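Notebook of the manipulation bench, Drallstead
September, controller comparison, simulated kitchen
Entry by Shona Cosgrove. Begun 9:40 a.m.

Purpose of the session: to compare the two candidate arm controllers on the microwave knob task before either is moved to the physical bench. The controllers are referred to below as Ravovov (joint impedance, the present default) and Ratus (operational space, new build). The gripper model in both cases is the Mandagi parallel gripper with the short fingertips. No change was made to the fingertip geometry or to the friction settings during the session.

Each controller was given 80 trials. The starting pose of the arm was drawn from the same list of seeds for both, beginning at seed 307, so that any trial can be set beside its counterpart. The task is to approach the upper knob, close on the ridge, turn it to the commanded angle, and release without disturbing the lower knob. A trial is stopped at 16 seconds and scored as a failure if the release has not been completed.

The first batch under Ratus was discarded. The wrist torque limit had been carried over from the drawer task and was too low for the knob. The limit was corrected in the configuration file and the batch was repeated from the first seed. The discarded logs have been kept in the folder marked "old limit" and should not be merged with the others.

Before restarting, the scene was reset and the fixed view was checked. The knobs sit close together on the panel, the lower one only slightly to the right of the upper, and this leaves little clearance for an open gripper coming in from above. The approach was therefore set with the fingers closing from left and right. The framed panel standing beside the microwave has no part in the task, but it remains in the collision model.

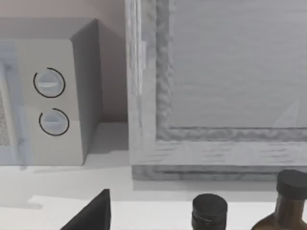 Fixed view after scene reset. Both knobs on the control panel are in view.

Observations, Ravovov. The approach is slow and regular. Contact with the ridge is gentle, and the gripper settles on it even when the pose estimate is slightly wrong. The difficulty is in the turn. When the commanded angle is large, the wrist approaches its joint limit and the controller slows down well short of the target. Most of the failures in this group are time-outs of that type. There were 12 failures in all.

Observations, Ratus. The turn is clean and the final angle is closer to the command. The approach is less satisfactory. In several trials one fingertip struck the face of the knob before the gripper had lined up with the ridge, and the arm then pushed against the panel until the force threshold stopped it. Lowering the stiffness along the approach axis helped, although the value used was chosen by hand and will have to be justified before it goes into the report. The failure count for Ratus is withheld until the trials with panel contact have been reviewed one at a time.

A note on scoring. The script accepts a release as complete when both fingers have lost contact with the knob. Under Ratus the fingers sometimes lose contact for a moment during the turn and then regain it – the script counts this as a release. The check should require that contact remain absent for a set interval. Until this is corrected, the completion times for Ratus are to be treated as provisional.

Camera. The wrist view was recorded for all trials but was not used by either controller. The pale gray knobs offer little contrast against the pale panel, and a vision-based pose estimate may have trouble separating the two. A separate test is needed – with the lighting varied – before the wrist camera is added to the loop.

To be done:
Correct the release check and rescore both groups.
Review the Ratus contact trials by seed.
Repeat the large-angle trials under Ravovov with a different starting wrist angle.
Ask the Mandagi maintainers whether the long fingertip model has been updated.

Logs copied to the shared drive at 4:15 p.m. The configuration files for both controllers are stored with them.
S.C.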